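Prisby Customer Care
Ticket: White board won't lie flat, small blocks wander
Product: Prisby Tabletop Sorting Set (board, cubes, slot box, cup and small pieces)
Purchased through: Delach, Podville store
Status: Open, waiting on customer
Opened: June 4, 2015

Message from customer

Hello there, and thank you in advance for reading all of this. I know I tend to go on a bit, but I'd rather give you too much than have you write back asking for it.

We bought the sorting set from Delach in May and we really do like it. The green cubes are a lovely size, and the little wooden box with the slot in the top gets used more than anything else. My trouble is with the white board. It won't lie flat for us anymore. The far edge has started to curl up, only slightly, but enough that if I press on a near corner the opposite one lifts, and then anything small sitting on it shuffles along. If I line the 4 green cubes up in a row, good and tight, and then somebody leans on the board, the row opens up and I have to push them back together again.

What I've tried so far:

Turned the board over. The curl just went the other way, so then the middle was up and the edges were down, and the cubes slid off toward the side.

Left it under a pile of cookbooks overnight. It looked wonderful in the morning and I was ready to write and say never mind. By lunch it was back.

Moved it to the other end of the table, in case the table was the problem. Same thing there. The table is a dark one and quite smooth, and I put a level on it and it was fine.

Wiped both the board and the table with a barely damp cloth, in case there were crumbs under it. There were a few crumbs, I'll admit, but getting rid of them didn't help.

One other small thing while I have you. The cup tips when the blue utensil is stood up in it and leans out over the rim. It hasn't broken anything, and I can live with it, but if there's a trick to it I'd love to know.

Many thanks, and please tell whoever picked the red for the long stick that it is a very cheerful red.

Reply from Prisby

Thank you so much for writing, and for such a thorough list, it saves us both a good deal of back and forth. I'm sorry the board is giving you grief. I'll pass the compliment about the red along to the right desk, they'll be very pleased.

The curl you describe usually comes from one side of the board drying out faster than the other, or from it having been stored leaning up against something. The cookbooks were the right idea, it just wants longer and it wants a bit of warmth first. Could you try this for me?

1. Rinse the board in warm (please, not hot) tap water and dry both sides with a towel.
2. Lay it on the table with the curled edge facing down.
3. Put something flat and heavy over the whole of it. Cookbooks are fine, but try to cover it to the corners.
4. Leave it for 40 hours. I know that's an odd number, it's simply what's on my sheet.
5. When you take the weight off, leave it where it is for another 30 minutes before putting anything on it.

Please keep the wooden box and anything else wooden well away from the wet part of this.

In the meantime, a square of thin grippy drawer liner under the board will stop most of the rocking. We like the Wróbel liner here, but any kind will do. Cut it a finger's width smaller than the board all the way around or you'll see it peeking out.

About the cup: if you turn it so the utensil leans toward the middle of the table, you'll at least have it falling somewhere harmless. Some folks drop a spoonful of dry rice in the bottom for weight. I do that with mine at home and it's been very well behaved.

Let me know how it goes, and don't worry about how long your message is!

Message from customer

Well, I have good news and some middling news.

I did the rinse and the towel and the cookbooks, plus a baking sheet on top so the corners were covered. After the 40 hours it was flat as can be. I left it the extra half hour, set the cubes out, and they stayed put. I was thrilled! That lasted until the next afternoon, and then the far edge began to come up again. It's less than before, I do want to be fair about it. The near edge is perfectly flat now and it wasn't when I first wrote.

I bought the drawer liner too and cut it as you said, but I haven't put it under yet, as I thought you might want to know how the board does without any help. The rice worked beautifully in the cup.

Pictures are below. 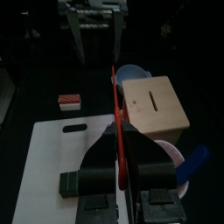
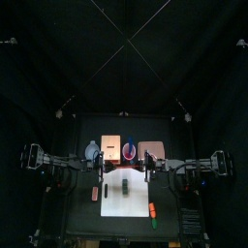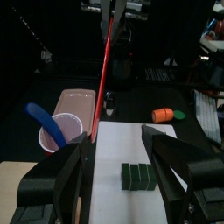
The white board on the dark tabletop, all three pictures.

Reply from Prisby

Thank you for these, and for holding off on the liner. I can see the far edge in the last one. Please go ahead and put the liner under now. If the edge is still lifting after 10 days, reply to this same ticket and I'll have Delach set a replacement board aside for you at the Podville counter. You won't need to bring back the rest of the set, only the board.

I'll leave the ticket open until I hear from you.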